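Notebook, September, a little after 9 in the morning

Second go at the blanket question. Cirilo Ponce still says a busy print hides small things and that anyone tidying a bedroom will miss them. I don't buy it yet. He got the idea from one afternoon with the Hutex throw, and that one has a long shaggy pile, so things sank into it. Pile and print got mixed up and he wrote it down as print.

Today's blanket is the white plush with the mauve flowers and gray-green leaves. Short fuzz. Spread over the bed form in the side room, not pulled tight. I left the folds alone on purpose, as a smoothed blanket tells us nothing about a real bed. Object is the little black car with the round white emblems. 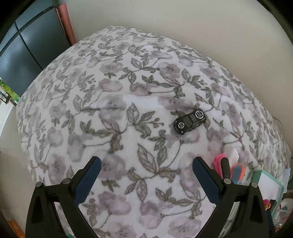 A black car on a white ground is a soft test, and I want that on record before somebody quotes it. The flowers are pale and washed out, so there is nothing dark for it to get lost in. If Cirilo wants to show that print matters he needs a gray or mauve object about the same size. The Akis box may have one. Failing that, the Pacheco buttons, though they are flat and that brings in another difference.

Folds bother me more than flowers. A low ridge throws a soft shadow and from the doorway I took one for a sock. Yesterday's sheet has no column for folds at all. Added one by hand, should go on the printed version.

Plan: 10 placements per blanket, same 40 second limit for the person tidying, car first and then the gray thing. Same lamp. The "more than 190 trials" in the Kirnis write-up doesn't impress me when they never say which blankets they used.

To do: find gray object. Ask Cirilo for his original notes, if he kept any. Shake blanket out before the next run, lint on it again.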